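Stollden Recall Letters

Published 2023-08-25 by the Olemex data desk
3 comments | 9 shares

Stollden Recall Letters is a set of check-up reminder texts used by the Flidholm dental practices. It holds 1,329 messages in plain text, one per row, with the type of appointment and the way each was sent (post, email or SMS).

What is in it

Each row has an id, a message, a channel and a visit type. There are 9 visit types, from routine check-up to brace adjustment. Patient names, phone numbers and dates of birth were replaced with tags before export. Some 60 rows have an empty visit type and were left as they came. 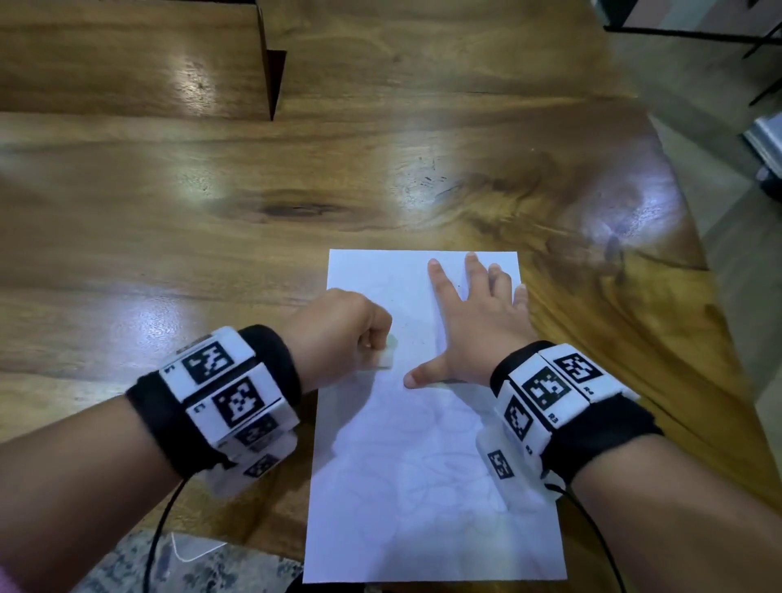 How to load it

The file is a UTF-8 CSV with a header row. Fields are separated by semicolons, so set this in your reader first. The Hendriks subset, 519 rows, is in its own folder and uses the same columns.

Known problems

Letters sent by post are longer and more formal than the rest. Opening hours in the messages are out of date. Do not use the set to give dental advice or to contact patients.

Last updated: December, column names only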